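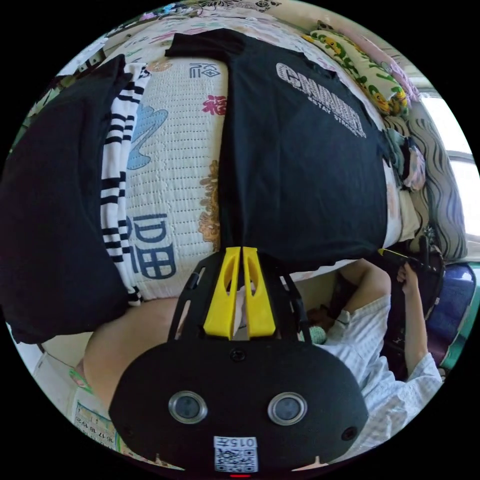

Slide 1. T-shirt on the bed, gripper 015, yellow fingers close to the hem.

Hi everybody, I'm Ishbel, and I'm going to talk about folding shirts for longer than anyone should (sorry!). This is the Lenine work, which I did with Leszek Górecki and Iwona Szewczyk, and if you only remember one thing, make it this – where you start the demo matters more than how many demos you have.

Quick recap for people who missed the February talk. We record by hand, with a gripper you hold, in real bedrooms on real beds. Then we train one policy on all of it and run it on the arm in our lab. We had 3000 demos going in and I was pretty sure that was plenty. It wasn't! The policy was great at the second fold and hopeless at the first grasp. It would hover over the hem and just sort of think about it.

(pause, let them laugh, click)

So Leszek went through the failures and found they were nearly all on busy bedding. Look at the sheet in these slides, big printed characters all over it, and then a black shirt with white lettering on top. There are strong edges everywhere, and the hem is the quietest edge of the lot.

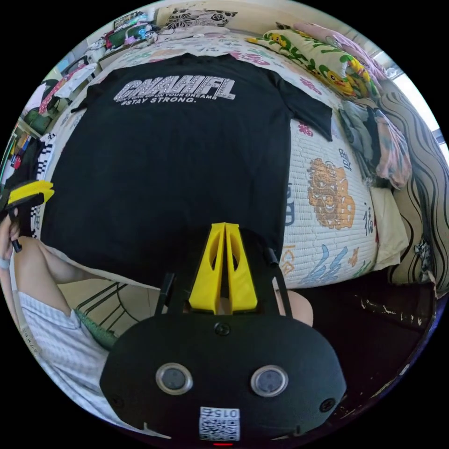

Photo: Lenine project / Iwona Szewczyk

Same bed, and now you get the shirt lying flat with the neckline at the far side. We call this a "far neck" start. What we did was record 370 extra demos that are only the approach and the first grasp, no folding at all, and we mixed up the starts – far neck, near neck, tilted across the mattress like on slide 1. Each one is super short, so it's a cheap thing to collect.

Results slide. We ran 40 trials per policy on bedding it had never seen. First grasps went way up, and the full fold came up with it, which I did not expect to happen without new folding data. Say the numbers off the chart, don't rush.

What still breaks: sleeves that start out folded under, and anything striped. Igor asked me about stripes last time and I still don't have a good answer, so please don't ask again, Igor.

Skip the Kokkonen comparison if under 2 minutes left. Thanks to Zastport for the arm time. Questions!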